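Poven council asks residents to think inside the box

Households in Poven are to receive a new tub for food scraps from February, bringing the number of waste containers issued to each address to a level that some residents say now qualifies as a collection.

The town's waste contractor, Grurnar, will begin with 1,000 homes on the east side before moving on to the remaining 2,990. Peelings, teabags and the remains of Sunday lunch will be picked up weekly and taken to the composting site at Oda, where they will spend several months becoming something gardeners are happy to pay for.

The council's leaflet, which runs to 40 pages, sets out what may go in. Eggshells are welcome. Oyster shells are not, a ruling that has caused less upset in Poven than it might elsewhere. A section on bones was rewritten after two councillors reached opposite conclusions from the first version.

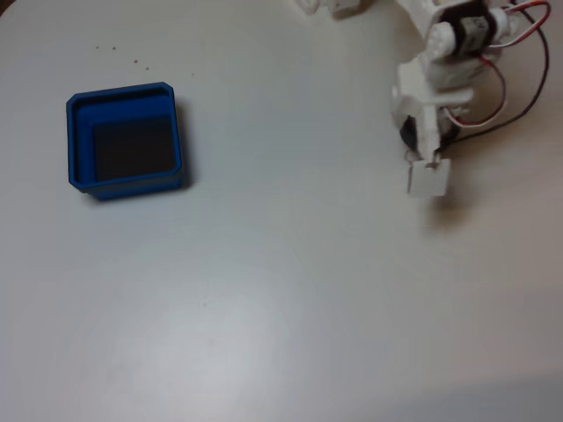 Blue plastic bin, empty.

Iddrisu Sowah, who chairs the Randora Street residents' group, said his members supported composting and would support it more warmly if they had anywhere to stand. "We've got the one for paper, the one for glass, the one for garden waste and the one for everything else," he said. "My front yard is the size of a bath mat. I go out sideways."

Daichi Honda, the council's head of street services, said the tubs had been designed with small homes in mind and could be kept under a sink. Asked what people should do with the things already under the sink, he said that would be a matter for individual households.

The leaflet drew 71 written comments when it went out in draft. Most were about smell, several were about foxes, and one — running to four sides — was about parking.

Collections on Randora Street will start at 6.30am on a Saturday. The council says it has noted the response to that as well.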